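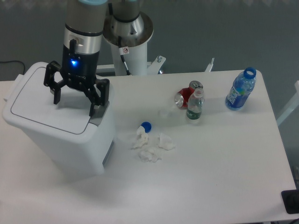

Gripper above the closed lid of a white bin.

Receipt printer changeover in the Pruitt kiosk line

11 shares | 4 comments
Search this site Go

Units of the Pruitt indoor kiosk built from April onward carry a new receipt printer. The old printer is no longer made, and remaining stock at the Trinthorpe depot is reserved for repair work. Govent has 996 Pruitt kiosks under service contract, and all of them can take the new part. Site owners do not need to replace a working printer. The notes below cover what is different, what has to be ordered with the part, and which settings must be checked after it is fitted.

Mounting

The new printer uses the same four-hole pattern as the old one, but the body is 6 mm deeper. In cabinets with the standard back plate there is enough clearance. In cabinets with the cash drawer option, the power supply bracket has to be moved to its lower position. The holes for this are already drilled. Use the original screws and do not add washers, as these tilt the paper throat and the receipt will catch on the lip of the front bezel.

The paper roll holder has changed sides. Rolls now load from the left with the cabinet door open, and the paper feeds from the bottom of the roll. A roll put in the wrong way will feed normally and print nothing, so a blank receipt should be treated as a loading error before any other fault is looked for.

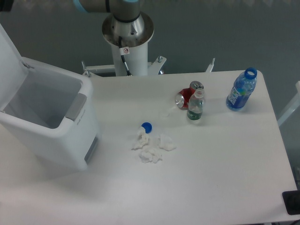 Power and data

The printer draws more current when cutting than the old model did. Kiosks with the first power supply have enough capacity for the printer alone, but not for the printer and the heated card slot together. If the card slot heater is in use, order the larger supply at the same time. The label on the side of the supply shows which version is fitted.

Data runs over USB, as before. The plug now has a locking collar, and the old cable will seat but will not lock. It can work loose when the door is closed against it. A locking cable is packed with each printer and should always be used. Route it behind the door stay and leave a loop large enough for the printer to slide fully forward on its tray.

Kiosk software

The Sturkeo controller needs release 4 or later to recognize the new printer. On earlier releases the kiosk will start, take payments and report that a receipt has been printed, with no output. Load the release before the old printer is removed. The update restarts the controller once, and the screen stays dark for a short time while it does so.

After the update, open the service menu and set the following:

Printer type: set to B
Cut mode: partial
Low paper warning: 11 percent
Print density: leave at the default value

The low paper sensor is mounted higher than on the old printer. With the previous setting carried over, the warning will come too late on narrow-core rolls, and the last receipts of the day may come out short. Sites that buy their own paper should check the core size on the box before changing the value. 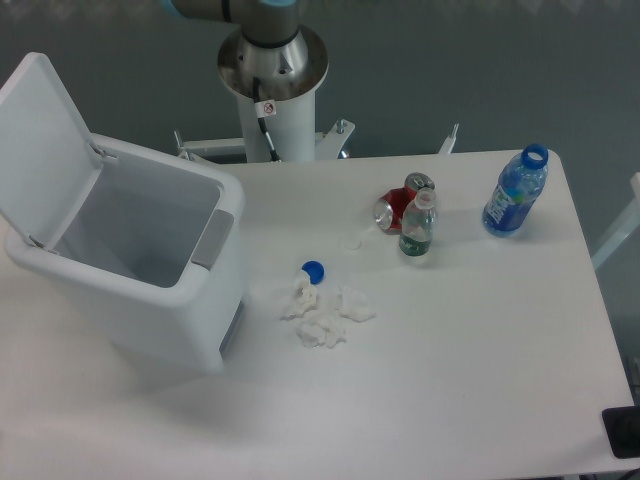
White bin with its lid flipped open.

Full cut mode is available but is not recommended at sites where the public has direct access to the receipt slot. With a full cut, an uncollected receipt can drop back into the throat and block the next one. With a partial cut the receipt hangs from a small tab until it is pulled. The retract function, which takes back an uncollected receipt, works in either mode and is off by default. If it is turned on, the catch tray under the printer has to be emptied at each paper change.

Status codes

Remote monitoring shows two codes that did not exist before. P4 means the cutter did not return to its home position. The controller tries again once and then takes the printer out of service, while payments continue. P6 means the print head is above its working temperature, and it clears without a visit – unless the cabinet fan has stopped, in which case the fan fault will be listed next to it. Sites that forward alerts to their own system should add both codes to the filter list, or they will arrive marked as unknown.
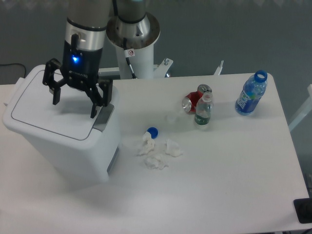
Ordering and returns

The printer, locking cable and left-hand roll holder are supplied as one kit. The larger power supply is a separate line on the order form. Please give the serial number of the kiosk, not that of the old printer, so that the depot can confirm the cabinet version before shipping.

Old printers that still work may be returned to Trinthorpe for credit. Remove the paper roll first and pack the printer with the cutter closed. Printers with a broken cutter cover are not accepted. Service partners who hold their own stock of the old type may keep using it on existing kiosks, and both types can be in use at one site as long as the printer type is set correctly on each controller.

The revised fitting sheet is available in the partner download area. The wiring drawing for the cash drawer option is still being updated, and the current version shows the bracket in its old position.

Share this item (11)
Comments (4)

Recent items
Cleaning intervals for card slots at outdoor sites
Sturkeo controller: changes to the service menu
Pruitt door locks and spare key orders
Trinthorpe depot: order cutoff now 4 p.m.
Screen brightness settings for window-facing kiosks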